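Ticket 399 — Shelf restock task, episodes failing acceptance check
Site: Plinholm
Opened by: Mafalda Veloso
Assigned: Ottó Bozsik
Priority: normal

Veloso, 09:20
18 episodes from the tableware bay rejected by the Wodex validator. Error is "start state undefined". Rule 4 of the handling standard says loose items must be separated from the tray before the clock starts.
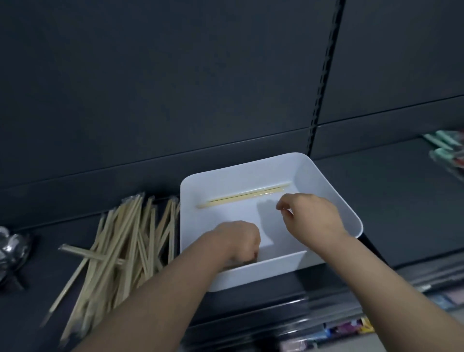 The validator reads rule 4 literally. It wants zero items in the tray at start and has no tolerance for one left over.

Bozsik, 10:05
Reproduced. Threshold in the Dulloner config is 0. The written standard allows one residual item if it is wrapped. Config and document disagree — document wins per Lakatos.

Set residual_max to 1 and reran. 20 episodes submitted, all accepted for start state. Two now fail rule 7 (one item type per grasp zone). 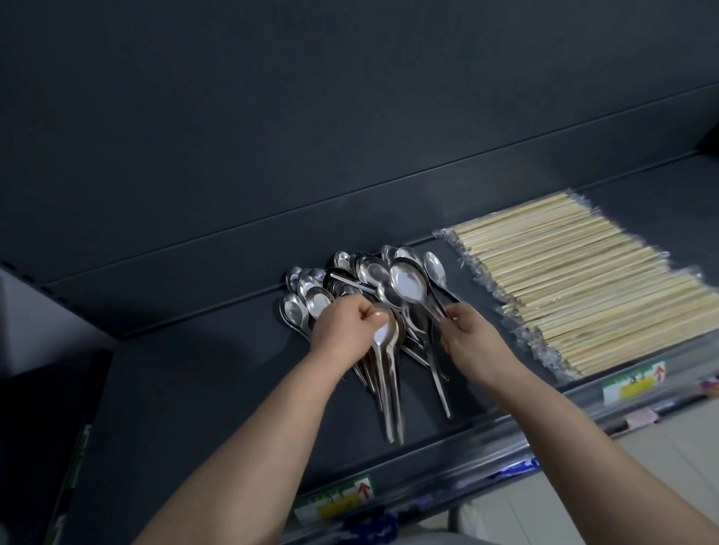
Rule 7 needs a clear strip of shelf between item types. Minimum gap is 60 mm, measured at the narrowest point. Spoons are metal and shift when the pile is disturbed, so measure again after each reset.

Beddoe, 13:40
Does the gap apply to wrapped bundles?

Bozsik, 13:52
Yes. Measure from the film, not the wood.

Status: pending sign-off, K. Lakatos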